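Week six of teaching a policy to handle spoons. Inmaculada Alcaraz and I have 300 demonstrations now, all with the hand-held grippers, and my wrists have opinions.

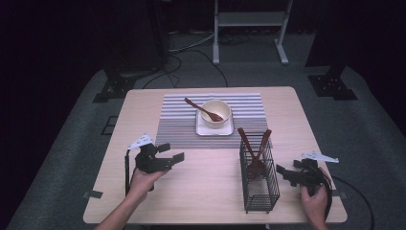
The question was whether variety beats volume. We trained on 154 demos with the holder moved every time, then on all 300, half of them with it parked in one spot. The smaller set won — not by much, but enough to make me resent a whole week of March.
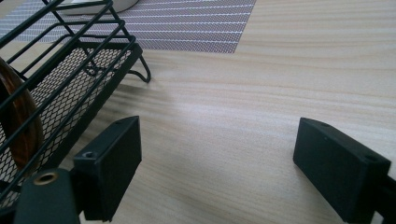
Wire holder and placemat, from one of the grippers.

Orus, our baseline, still reaches for where the holder used to be. I know people like that.

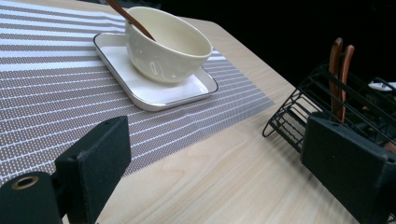 Hinata Ueda wrote to ask whether I had tried 154 random picks from the full set before declaring victory. I had not. Running it tonight.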